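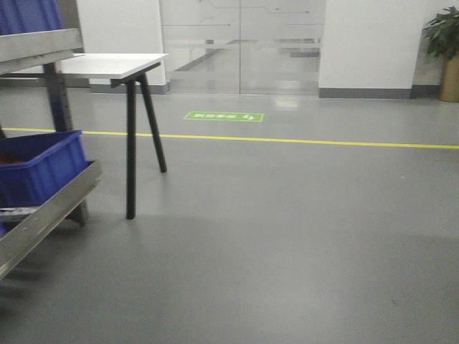

Blue bins on the steel rack, little white table right behind it.

Sneha Rana keeps asking about our sorting corner at Torkon, and I do love talking about it! Gray floor, yellow line, bins, and a table I'm far too fond of (those skinny black legs!). We moved in back in January and it took me 11 tries to find a layout I liked. Sushil Tomar still thinks the rack should go on the other wall, and he may be right, but I'm not dragging it over there again.

The bright colors are my favorite part. Everything else is so gray that a bit of orange really pops.

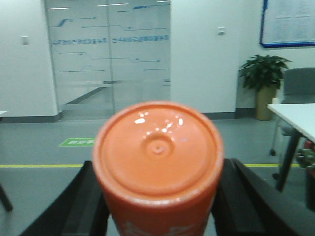
Orange container, bottom end toward us, with the frosted glass door behind. Love those little arrows on the glass!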